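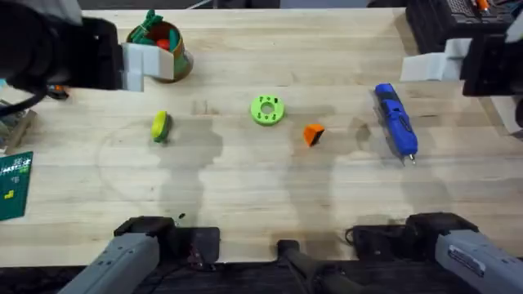

One reader wrote after our March piece on old uprights that a piano left alone for ten years is past saving, and that we should stop giving people hope. I took the letter along to Fendard, where the town's piano tuner has been at it for 22 years, and read it aloud over the first cup of tea (there were to be several).

"Oh, bless them, that's a bit gloomy," the tuner said. "I've had them come out of barns. Two winters in a barn is worse than ten years in a nice dry parlor, if you ask me. What you want to know is whether the pins will still hold. If they hold, we can talk."

The pins are the steel pegs the strings wind around, and I heard a great deal about them that afternoon, along with the best way to get a pencil out from under the keys and the shame of finding your own pencil in there years later. The work began with a church piano on Phillips Street that would not stay in tune from one Sunday to the next, being parked beside a radiator. "They asked me to tune it every week. I asked them to move it six feet. I lost a lot of business that way, but they still send me a fruitcake."

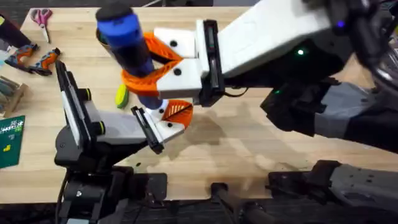

*A blue-capped cylinder held upright over the wooden table.*

There are 50 pianos on the regular list now, most of them in family homes and a handful in schools. I wondered whether all those electronic tuning devices had made the job easier. The tuner owns one and likes it well enough for the first string, then puts it back in the bag and goes by ear, listening for the slow wobble between two notes to settle down.

"You can get every number right and the thing still sounds cross. An old spinet has its own ideas, and you have to meet it partway."
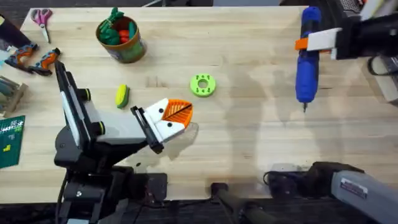 ## Raising the pitch slowly

A piano that has dropped a long way needs more than one visit. The tuner likes to bring it up roughly, let it rest for a couple of weeks, and come back for the fine work, and is very firm that the family should go on playing it in between, wrong notes and all.

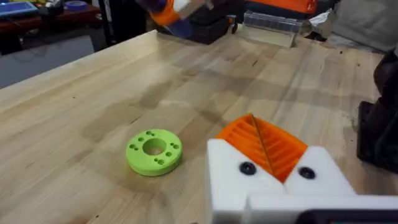
How often should an ordinary family piano be tuned? Twice a year, once after the heating comes on and once after it goes off.

"And please take the plants off the lid," the tuner added, pouring again.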